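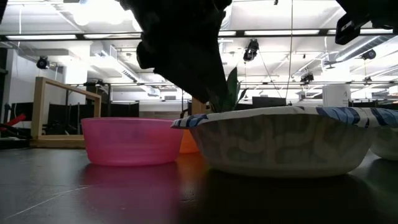

3 min read

Arkeck opened its Fulport robotics lab to the public for an afternoon in July, and 273 people came through to watch robot arms sort and move ordinary kitchen items.

It was the company's first open day since it took over the second floor of the Vieira building. Visitors were let in from 1 p.m. in groups, with each group getting a short talk, a demonstration at one of the benches and time for questions. The last group left shortly after 6 p.m.

The bench that drew the most interest had plastic and paper bowls set out on a dark gray tabletop, with a gripper working above them. Staff chose bowls for the open day because everyone knows what they are, and because they are harder for a machine than they look. A thin rim can slip or bend. Light passes through some plastics, and that can confuse a camera trying to find the edge.

"People expect us to show them something fancy," said Kelly Bellamy, who runs the demonstration program at Arkeck. "We showed them bowls. Then they saw the arm miss one and go back for it, and that's when the questions started."

Bellamy said the Fulport lab logged 1,282 bowl pickups in the month before the open day, of which 901 went right on the first try. The rest needed a second attempt or were stopped by an operator. She put those numbers on a board near the entrance and said several visitors asked about them before asking about anything else.

Each demonstration followed the same order. An operator explained the task, pointed out the stop button and asked the group to stay behind a line of yellow tape on the floor. The arm then ran the task twice, once at normal speed and once slowed down. At the end, visitors could suggest a new position for one of the bowls and see how the system handled it.

Children under 12 had to be with an adult. A class from Draltstead came by bus and was given its own session at 2 p.m., with extra time at the benches. Their teacher had sent a list of questions ahead, including whether the robots could wash dishes. The answer was no, although Bellamy said handling dishes before and after washing is one of the jobs the company is looking at.

Other visitors asked about work. Arkeck employs 60 people in Fulport, up from 41 a year ago, and Bellamy said most of the new jobs are for operators and technicians. An engineering degree is not required for either. Training takes six weeks and is paid. Application forms were available at the front desk, and the company said it will keep accepting them through the end of summer.

Arkeck does not sell the system shown at the open day and gave no date for a product. A second open day is planned for the fall. Entry will be free again, but visitors will need to book a time slot, as the wait on the stairs reached 40 minutes at its longest. Booking details will be posted at the Vieira building and on the company's website.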